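Search this site
Search for: Go

June 22, 2018

Hello again from Warcombe, where it has been too hot to do anything sensible and so I have finally been clearing out the spare room. I know I promised you this back in the spring, but here we are!

The thing about a spare room is that it fills itself. I went in with 2 trash bags and came out needing a truck. There were seven lamps in there. Seven! I own one house and I do not remember buying more than three of them, and the tall brass one doesn't even take a bulb they sell anymore. My sister says to keep it for the shade. The shade is hideous, so I'm thinking it over.

Paper was the worst of it. I found the manual for a bread machine I gave away years ago, a stack of Dralgate catalogs (remember those?), and every birthday card anybody sent me between two apartments. I kept the cards with real letters inside and let the rest go, and I felt mean for an evening and then fine. If you're starting on yours, do the paper last. I did it first and lost a whole day sitting on the carpet reading.

Several of you wrote in after the last issue to ask where I take things. Clothes go to the church on Shao Street, books go to the library sale (they want them by August, in boxes you can lift), and I drive the paint cans out to the county yard with the windows down. Horácio Aguiar wrote to say he sold 100 old records in one afternoon from his front porch and made 75 dollars, which he spent on more records. Good for him, I say.

Old computers are the one thing I'd slow down for. Don't put one out on the curb with your tax returns still on it! Take the hard drive out first, or get somebody patient to do it for you, and keep it in a drawer until you've decided. Most towers open from the side once you find the screws, and it's less scary in there than you'd think.

Next time: the hall closet, and whether anyone needs four umbrellas. Write and tell me what you found in yours, the stranger the better.
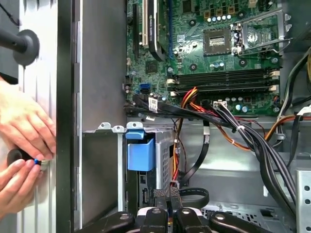 Inside a desktop tower with the side open.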